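Project Report: Sorting Cards with the Stomano Arm
Robotics elective, group 2

Our goal was to have the arm take small cardboard cards and place them in the slots of a divider organizer. The project outline called this "simple sorting." I did not believe that in October and I don't believe it now.

We started with cardboard because it was cheap and we could cut more. The drawback is that a thin card bends when the fingers close, and a bent card catches on the edge of the slot. Ren wanted the grip softer, Baker wanted it tighter, and we lost two class periods to that.

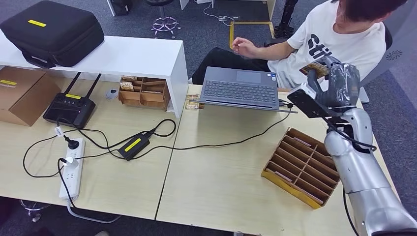 We logged 358 attempts over 6 sessions. I want to be careful with that total – the early sessions used a different card size, and we restarted the program whenever it drifted, so the success rate in our slides mixes things that should not be mixed. I would only trust the last 12 runs, and 12 is a small sample.

The gripper itself is another question. Baker thinks play in the finger joint explains most of the misses. Maybe, but we never measured it, so I left it out of the results.

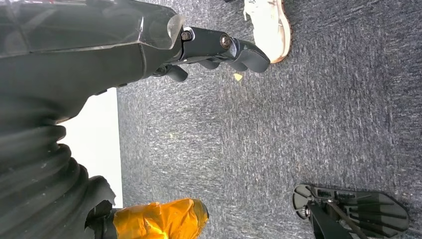
Rania Mansour disagreed with most of this when she read the draft. Her view was that a mixed success rate is still worth reporting if we say how it was mixed, and that throwing out the early sessions hides how much we changed the grip. She asked for the full table in the appendix, and it is there now.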